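Student Voices: Teaching a Robot to Plug In a Cord

The automation course at the Degefa School of Applied Technology enrolls students in their final two years and closes each spring with a group project. This year the project groups were asked to choose a household chore that a robot arm could learn by being shown. Valdis Rozīte, who coordinates the course, met with the Student Projects Office in the workshop to discuss how the assignment was designed and what the students have gained from it so far.
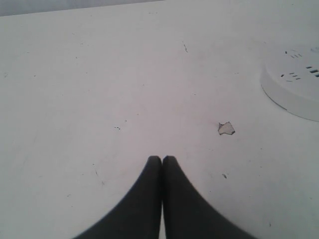
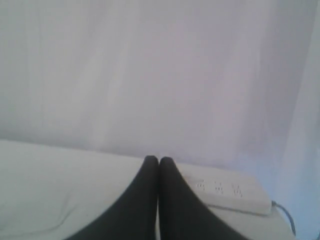 The white work surface and the power strip on the bench, closed fingers ready

The group that Rozīte supervises most closely goes by the name Jimer and selected a chore that many adults perform without thinking: putting a plug into a power strip. Rozīte admits that he tried to steer the students toward something simpler.

"I suggested stacking cups," he said. "They listened politely and then came back with a two-page proposal on plugs. It was well argued, so I signed it."

The difficulty lies in the small distances involved. A cup may be set down a little to the left of its mark and the task is still complete. A plug that is off by the width of one slot does not go in, and an arm that keeps pushing will slide the strip across the table. The students spent most of September on this question before recording any motion at all.

"They wanted to begin with the interesting part," Rozīte said. "I asked them to begin with the table. Where does the strip go? Who puts it back, and how does that person know it is in the right place? A group that cannot answer those questions will collect material it cannot use."

The course requires each group to record 100 demonstrations before any training takes place. In a demonstration, a student guides the arm through the full motion by hand controls while the wrist camera and the joint positions are saved together. Jimer reached the requirement early and asked for permission to continue. Its present goal is 500 demonstrations, of which 400 are complete.

Rozīte was careful to say that the number alone does not earn a grade. Every recording is reviewed by a student other than the one who made it, and the reviewer may reject it. Reasons for rejection are written in a shared log, which the instructors read at the end of each week.

"The log is the document I care about most," he said. "In the early entries they write 'bad' or 'try again.' Later they write that the approach was too steep, or that the operator paused above the socket and the pause will be learned along with everything else. That is a change in how they see the work."

The arm and its control software are supplied under an agreement with Lovatell, which also lends the school spare parts during the term. Training runs are scheduled overnight on a computer shared among all the groups, and each group is allowed one run at a time. According to Rozīte, the limit has proved useful. Students who might otherwise start a new run after every small change are required to decide in advance what they expect to see.

Safety rules for the project were set before the proposal was approved. The power strip is never connected to an outlet during practice, and the plug used by the arm is attached to a cord with no appliance on it. A student stands at the stop button whenever the arm is in motion. The instructors do not make exceptions, including for short tests.

Asked about results, Rozīte gave a measured reply. In the most recent trial the arm was allowed 10 attempts and seated the plug in six of them. Three of the remaining attempts touched the strip beside the socket, and one was stopped by the student on duty.

"Six is a fair result at this stage – I would not call it a good one," he said. "What pleased me was that they had predicted five. They knew their own system to within one attempt."

The group has since changed the way it varies the position of the strip. In the first recordings the strip was always returned to the same place, and the arm performed poorly once it was turned even slightly. Students now draw a card before each recording that tells them the angle and the distance from the table edge. Rozīte noted that the idea came from a student who had joined the course late and had not yet been assigned a role.

The groups will present their work at the Dremalby regional student showcase, where each team has a table and a fixed period for live operation. Visitors may ask to see the log as well as the robot. Jimer intends to show its failed attempts on a screen beside the arm, with the reviewer's comments printed under each one.

Rozīte expects to offer the same assignment next year, with one adjustment. Proposals will be due two weeks earlier, and each will have to include a drawing of the table.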